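Against the Suggested Tip

The sandwich shop on Blackwood Avenue has a new screen. It swivels around to face you, and before it will take your money it would like to know whether you are a good person. Good people, I gather, leave 25 percent. There is a button for people who are not good, and it is gray, and it is small.

I had ordered a bottle of water. I took it out of the cooler myself.

I don't mind tipping. I waited tables for two years in Tullura, badly, and I still overtip anyone carrying more than three plates. What I mind is being asked by a tablet while the person it claims to speak for stands 14 inches away, studying the ceiling. Neither of us wanted this meeting. I press the middle button, always, and walk out annoyed with myself for being a coward and with the shop for knowing it.

The old system was hardly noble. It let employers hand the payroll over to the moods of strangers, and strangers' moods are terrible. But it had the decency to come at the end of the meal, when you knew whether the soup had shown up. Now you pay for gratitude in advance, like a parking space.
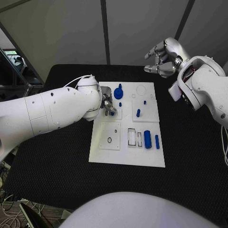 Marit Engebretsen wrote to me after my last grumble on this subject to say that I was picking on the wrong party. She has worked a counter in Bilovthorpe through two owners, and the screen tips came to 627 dollars last month, which covered her car insurance and most of a dentist. Customers who press the middle button and sulk, she added, are welcome to go on sulking.

Fair enough. I have no answer to the dentist. I would only point out that her argument is a very good one for paying Marit more, and that the owner could have made it to himself without involving my bottle of water. Put 50 cents on the sandwich. Print it on the board over the counter, where I can complain about it in the ordinary way, to my wife, on the drive home.

Until then I carry a few singles and drop them in the jar, if there still is a jar. At the sandwich shop it has been moved behind the napkins.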